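**Nustholm net bags** are knotted string shopping bags made in the harbour town of Nustholm, first from worn-out herring nets and later from new cotton and linen cord. They are among the best-loved reusable bags of their region, and it's easy to see the appeal. An empty one folds down to the size of an egg, yet it will stretch to take a week's worth of potatoes, a loaf and still a couple of bottles on top!

## Name

Locals call the bag a *tisik*, after the village of Tisik on the far side of the bay, where the knot used for the base was taught to children along with their letters. The spelling "tissick" turns up in older shop ledgers. Outside the region it is usually sold as a net bag or string bag, which covers a great many other designs as well.

## History

Herring nets had a short working life. Once a net had been mended more often than the crew could stand, it was cut up, and the sound pieces went to whoever asked first. Some became fruit cages, some became hammocks, and a good many became bags. The earliest ones had no handles at all, only a drawcord run through the top row of mesh and thrown over the shoulder.

Handles arrived with the covered market. Stallholders liked being able to hang a row of bags on a hook, and two loops did the job better than one long cord. By the time the cannery at Kiven closed, the market was selling more new-made bags than salvaged ones, and the colours had gone well beyond tar brown - mustard, brick red and a startling sea green that is still a favourite.

Thin plastic bags nearly finished the trade. They were free, they were waterproof, and for a generation the net bag was something a grandmother kept in a coat pocket. The revival started on the beaches. A spring cleanup held each April had been bringing in shredded plastic by the trailer load, and Willy Maes, a retired net mender, began handing a knotted bag to everyone who filled a sack. He made 200 the first year, all by himself, and people kept coming back to ask how it was done.

## Construction

A standard bag is worked from the base up on a flat wooden gauge. The base is a closed ring of small mesh, so that coins and cherries stay in. The mesh opens out through the belly, where most of the stretch is, and tightens again for the last few rows beneath the rim.

The cord matters a great deal. Cotton is soft on the hand and takes dye beautifully, but it sags when wet. Linen is stiffer, dries fast and gets better with every wash. Hemp has its fans too, particularly for firewood and root vegetables. A full-sized bag takes roughly 100 metres of cord, and a practised maker can finish one in an evening with time left for supper.

Hervé Marty, who runs the teaching workshop at Tunstall, added a flat woven shoulder strap to the design. Purists grumbled about it. It is wonderfully comfortable under a heavy load, though, and most makers now offer it alongside the traditional loops.

## Use and care

The bags are at their best with fruit, bread, bottles and anything else that likes a bit of air. Flour and loose greens need a cloth liner. Washing is simple:

- Shake out any grit and onion skin.
- Wash by hand in cool water with plain soap.
- Pull gently into shape and dry flat, out of strong sun.

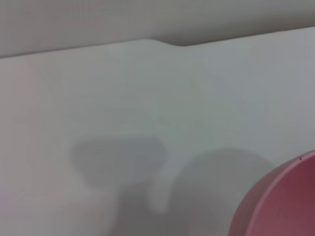 ## Repair

Mending is half the fun of owning one. A broken mesh can be closed with a short length of cord and a sheet bend, and many owners deliberately use a different colour so the repair shows. Bags with a dozen patches are admired far more than new ones, and the oldest examples have hardly any of their first cord left.

## Present day

Workshops in Nustholm and Tunstall between them turn out 2000 bags a year, with another 300 or so knotted at home and sold at the market. Offcuts too short to use go to the school for bookmarks and Christmas stars.

Old nets are still reused where they can be, although modern ones are mostly nylon and shed fibres as they wear. These are kept for beach cleanup sacks and garden netting - a humble job, but they're marvellous at it.

## See also

- Netting knots
- Furoshiki
- Basket weaving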